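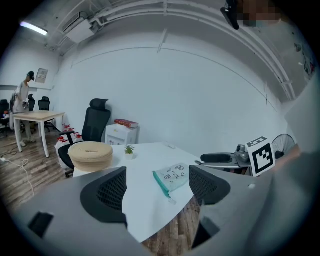 The question put to this blog most often is whether a machine can yet be trusted to tidy a table. My position has been the same since January: some of the work can be done, most of it cannot be done at a useful speed, and the difficulty seldom lies where visitors expect it. Lifting a rigid cup is largely a settled matter. A clear plastic zip bag with a teal strip, lying flat on a white table, is a far harder proposition. The material is thin, it reflects the lights overhead, and the table shows through it. A gripper with two finger pads must find an edge that a camera can scarcely separate from the surface beneath. The potted succulent standing behind the bag is the easier object of the two, provided that the pot is approached and the leaves are left alone.

I have followed this field as an interested outsider for 5 years, and readers will know that I hold no stake in any of the firms concerned. I did, however, spend part of the winter comparing notes with Refilwe Hlongwane and Fuad Workneh, both of whom have worked on the Wedus table-clearing trials. Their account was more cautious than the published material, and I found it more persuasive for that reason.

The Wedus list contains 17 household chores. By their reckoning, two can be left to a machine without a person standing by, namely moving a closed box from one shelf to another and placing hard items in an open tray. A further four can be completed on a good day. The remainder, among them folding, closing bags and winding cable, are attempted regularly and finished rarely. Mr Workneh asked me to record that a good day is defined generously.

The present approach is to have people carry out the chore themselves with hand-held grippers, so that the movement may be studied and learnt from. This is slower than it sounds. A person deprived of fingertips must decide where to pinch, at what angle, and what the other hand ought to be doing meanwhile. Ms Hlongwane considers the second hand to be the neglected part of the subject, and I am inclined to agree with her.

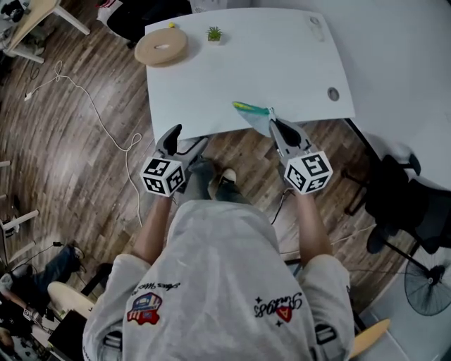 Taking hold of a fan-shaped object by its edge, with the second gripper free.

Articles of this sort deserve more attention than they receive. When an object lies flush with a table there is very little to close upon, and a pinch at the edge may turn the whole thing about instead of raising it. People deal with this by sliding the article to the rim of the table, or by pressing one side down so that the other comes up. Most of us have never had to put the method into words.

On the shop floor the picture is somewhat better. Siham Erraji, who plans packing work at Ollden, informs me that machines there now handle cartons throughout the night shift. Soft pouches are still packed by hand, and she has no plan to alter this. Tahiri has taken the same view - at least for its smaller lines.

I therefore advise readers against delaying any domestic arrangement in expectation of a machine. A further note will follow when the Wedus team has repeated its bag trials with the new finger pads. Correspondence on the previous post, concerning stair-climbing vacuum cleaners, is now closed.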